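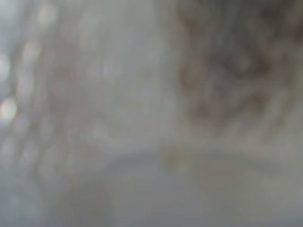
The recording Ilham Abdel Rahman had been sent was 11 minutes long and was supposed to contain a bell that no longer existed. She had listened to it four times with the good headphones on and had heard wind, a dog, and a man clearing his throat.

"It's at six-forty," Konrad Mazurek said. "Right after the dog."

"I heard something at six-forty."

"That's the bell."

"It could be a bucket."

Konrad had driven down from Porkell in February with the tape in a lunch box on the passenger seat. According to him, his uncle had made it from the hill above Starkmont, facing the chapel, the winter before the chapel came down. According to the label, it was "hill, morning." The year had been added in a different pen.

Ilham had been in the sound archive long enough to have met a lot of uncles. They had all been standing in the right place on the right morning. One had sold the library a whole set of glacier recordings, and she still thought of him whenever she ran a kitchen faucet.

"How far was he from the tower?" she asked.

"Eighty meters. Maybe less."

"You said he was on the hill."

"It's a small hill."

She played it again. Wind came in from the left, low and uneven, and rubbed against the microphone. The dog barked 3 times. Then there was the sound, a dull note with a short tail, and after it a long stretch of nothing much. She stopped the tape and wrote down the time. She didn't write down what it was.

"People in the village cried when I played it for them," Konrad said.

"Did you tell them what it was first?"

He looked at the window. 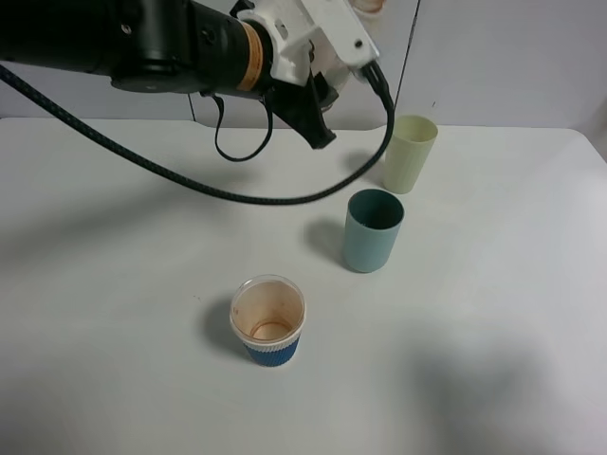
Rissanen College Short Fiction Club

"I had to tell them something," he said. "You can't just play people wind."

She had played people wind for most of her working life, but she let it go. She pulled the sheet on the Starkmont bell out of its folder. It had been cast small and had cracked early, and the parish had complained about it in letters for as long as there had been a parish to write them. One letter said it sounded like a pot being set down. She read that line twice and did not read it aloud.

"Who's Pando?" she asked.

"What?"

"At the end. Your uncle says a name. 'Pando, that's enough.'"

Konrad took the headphones from her and listened with his eyes shut. He was wearing his coat. He had refused to take it off, as if she might keep him longer without it.

"The dog, I guess," he said. "I don't remember a dog."

"He never had one?"

"He hated dogs."

So there was a dog nobody had owned, and a bell that sounded like a pot, and a date in the wrong pen. She could feel the form filling itself in: provenance uncertain, location unverified, retain as ambient. The archive had 2000 tapes marked ambient. They lived on the lower shelves, where you had to kneel to read them.
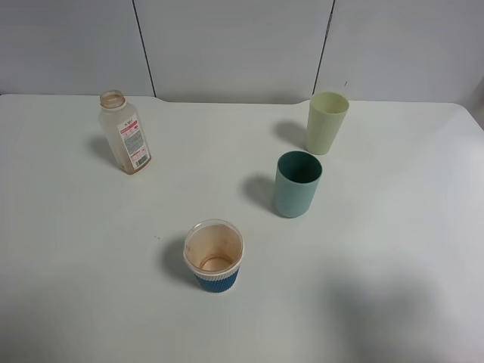

Bottle and cups on the table.

"Play me the throat," Konrad said.

"The what?"

"Where he clears his throat. Near the start."

She ran it back. The man coughed, then coughed again, lower, and breathed in through his nose. It went on for a few seconds. Konrad leaned toward the speaker as though somebody in it had asked him a question.

"That's him, anyway," he said.

She had no way of checking that either. A cough was a cough. But he had not told her what to hear this time, and she noticed that she had put down her pen.

"I can't catalog it as the bell," she said.

"I know."

"I mean it. If I write 'bell,' somebody will put it in a documentary."

"So write what you want." He zipped up the coat. "Can I have a copy with the front part left on? The last place cut it off. They said it was just noise before the recording started."

It took almost an hour to run the transfer properly. He sat through it and didn't talk. At six-forty she watched the needle jump and fall back, and she tried to hear a bucket, and then she tried to hear a bell – it would do either, if you leaned on it. The dog barked. Someone told it that was enough.

On the card she typed: Hill near Starkmont, morning. Wind, dog, man's voice. One struck object, metal, unidentified. She looked at "metal" for a while and took it out.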